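Boards > Arms & Grippers > Teaching by demonstration > Recording sessions

Pick-and-place with toy vegetables: how much should I tidy the table?

flaltside_n
Hello all. I am collecting demonstrations for a small imitation policy and I would like your opinion before I spend more evenings on it. The task is simple: toy vegetables are lying on the table, the arm picks one up and puts it in the round container. I drive the arm by hand with a leader arm, and every demonstration is saved with a wrist view and a fixed view of the table.

Until now I have 720 demonstrations. The training goes well and the loss is very low, but when I let the policy run, it does fine with the green ring and very badly with the long and flat pieces. It goes to the correct place, closes too early, and then travels to the container with nothing in the fingers.

My question is if I should clear the table completely and begin again, or continue with the table as it is and only record more. My colour balance is also not the best, I know.
Nahuel Paredes

cathal_oc
Begin again, I'd say. If the background is busy, the policy will learn the background. I had one that looked at a mug more than at the target, and when I moved the mug to a shelf the success rate fell to nearly nothing. Clean table, plain cloth, one light. When it works there, you add things back a few at a time.
Cathal Ó Ceallaigh

noguchi_fan
I don't agree with Cathal. A clean table gives you a policy for a clean table. Is the robot going to live on a clean table? Mine isn't.

Before anybody gives advice, can we see it? Post one wrist view and one of the table.

flaltside_n
Of course. Both are from the Thursday session.
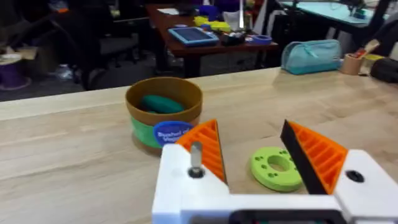
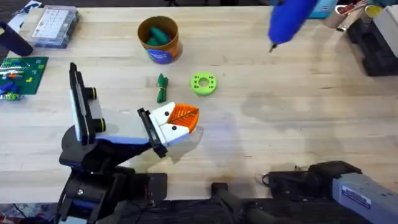 Wrist view first, then the fixed view. The green ring is in both.

noguchi_fan
Thanks, that helps a lot. The things at the back don't worry me. They are far from the work and the wrist view will see them from a different angle every time.

What I would look at is how you hold the leaf. In the fixed view it sticks out to the side of the fingers. If you sometimes take it like that and sometimes by the middle, the policy gets two answers for the same question and it will try the average of them. The average is often a bad grasp. With the ring you have less of this problem, it is the same from every side.

flaltside_n
This is very possible. I must confess I never made a rule for myself. I take the leaf how it comes, and when I am tired I take it worse. For the long cucumber shape also, sometimes one end and sometimes the centre.

cathal_oc
Fair point about the grasp, I'll give you that one. But I still don't like the glue gun in the fixed view. It hangs right over the table at the back, with the nozzle pointing down, not so far from the container. If it is there for half of the sessions and gone for the other half, you have a very strong cue that means nothing. At least check your old recordings and write down in which sessions it is present.

lirnholm
Both of you are right, I think, and it depends how many demonstrations he can afford. We did a sorting task at Lirnholm with 1000 demonstrations, and the clutter stopped to matter somewhere after the middle. With a small set it mattered very much. I can't give you a better number than that, our task was different.

One more thing to check: does the label on the container always face the same way? In both of your views I can see the blue label. If you never turn the container, the policy may be using the label as the landmark for the drop. Turn it at random between demonstrations.

flaltside_n
I never turn it. I put it back with the label to the front every time, it is my habit, I like it neat. I did not think of it as information.

zusance
Small addition on the empty fingers. Do you save the gripper opening as a measured value or as the command? On my setup I recorded the command by mistake for 2 weeks. The command says "closed" if there is an object or not, so the policy could not tell the difference. With the measured value it learned to try again after a miss (not always, but often).

flaltside_n
I have looked now. It is the command. Thank you, I would not have found this for a long time.

So my plan is:
- measured gripper value from now on
- leaf always by the middle, cucumber also by the middle
- container turned between demonstrations
- table stays as it is, but the glue gun goes away

I will record about 40 new ones of the leaf alone and train a second policy from them, before I decide what to do with the old set.

cathal_oc
Good plan, although I would still put a cloth down. Also record some recoveries on purpose: miss the piece, open, go again. If all of your demonstrations are perfect, it has never seen what to do after a miss.

noguchi_fan
Agree on the recoveries, disagree on the cloth. The grain of the wood is fine.

flaltside_n
No cloth for now, recoveries yes. One question about these: do I cut the bad part before the miss, or leave the whole thing in? If I leave it, I am afraid it learns to miss.

zusance
Cut it. Start the recording when the fingers are already closed on nothing.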